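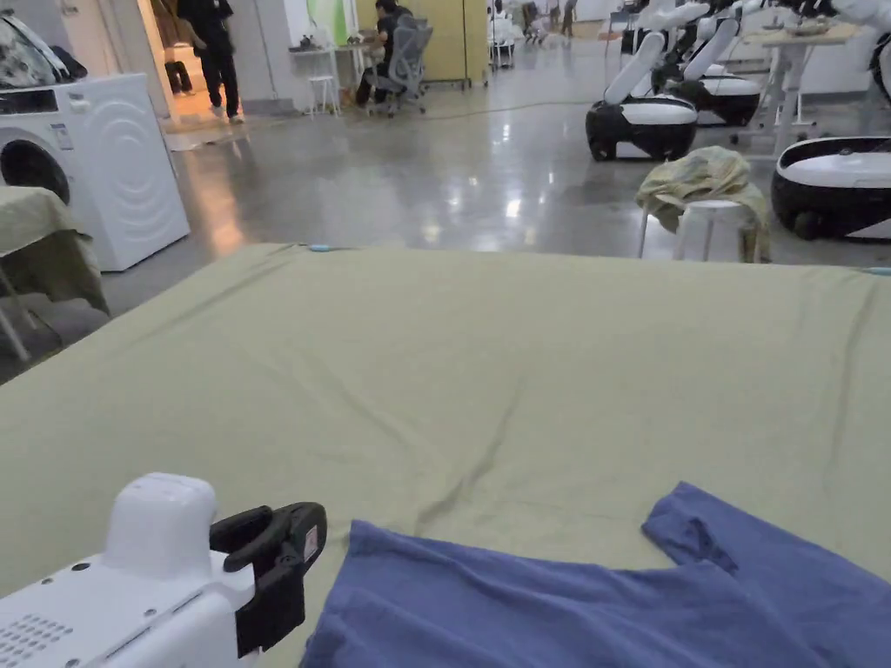 図1 ハンドグリッパ(左手前、白い筐体側)と布作業台

件名: Re: [Ilto-maint] ハンドグリッパのリンク部ガタと再調整手順

Charvátです。遅くなりましたが、質問の件に回答します。

> Yasir Janjua wrote:
> 布をつかむとき、左右の指先が閉端で揃わない個体があります。
> 閉じ切った位置で左が先に当たり、薄手の生地だと右側だけ滑ります。
> 原点の再設定で直る話か、リンクのねじを触るべきか、
> 判断の基準を教えてください。
> Pultlowの手順書(3月版)には増し締めとしか書いてありません。

先に機械側を見てください。原点の再設定はその後です。ガタが残った状態で原点を取ると、ずれを原点に書き込むことになります。

## 点検

1. 電源を切り、指を手で全開から全閉まで動かす。途中で引っ掛かりがあればねじには触らず、先にリンクを清掃する。糸くずの噛み込みが大半です。
2. 片方の指先を固定し、もう片方を開閉方向に軽く揺する。動きが出る関節を特定する。
3. 該当する関節のねじだけを緩め、締め直す。全部を一度に緩めないこと。
4. 閉端で紙片を挟み、左右とも同じ抵抗で抜けるか確認する。

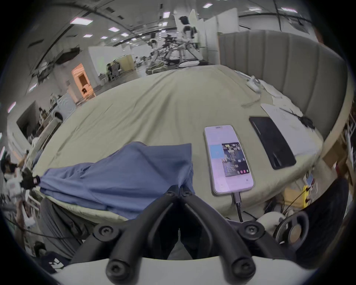 図2 リンク部と締結ねじ。指先に青い布を挟んだ状態

図2で見えている丸頭の十字穴ねじが対象です。指の合わせ部の小ねじ2本は最後に回してください。先に締めると両肩の2本を締めた時点で指先の合わせがずれ、やり直しになります。順序は下側のアーム端、両肩、合わせ部です。

トルクは下側と両肩が47 cN·m、合わせ部が11 cN·mです。手順書の表は両方とも同じ値になっていますが、合わせ部をその値で締めると樹脂側の座面が沈みます。Krajčíの工具棚にある設定済みドライバは下側・両肩用なので、合わせ部には使わないこと。ねじロックは低強度を座面の反対側に少量。リンクの摺動面に回ったら分解して拭き取ってください。

## 原点

機械側が済んだら、Trollusの設定画面で全閉、全開の順に取り直します。全閉のエンコーダ値が前回記録から8カウントを超えてずれていれば、リンク側に問題が残っています。点検の2に戻ってください。

確認は布で行います。Tシャツ程度の生地を片側の端から持ち上げ、左右の当たりを目視します。硬い治具だけで合格にすると、今回のような片当たりを見落とします。

## 未解決

Veresさんの集計では、締め直しから再発までは開閉でおよそ235回でした。サンプルは1台です。ねじロックなしの個体なので、上の手順で延びるかどうかは未確認です。再発した場合は、関節の位置と開閉回数を台帳に記入してください。「ガタあり」だけの記入では追えません。

手順書のトルク表の訂正はDegefaさんに依頼済みです。改訂までは本メールの値を使ってください。

Tatiana Charvát
2026年10月4日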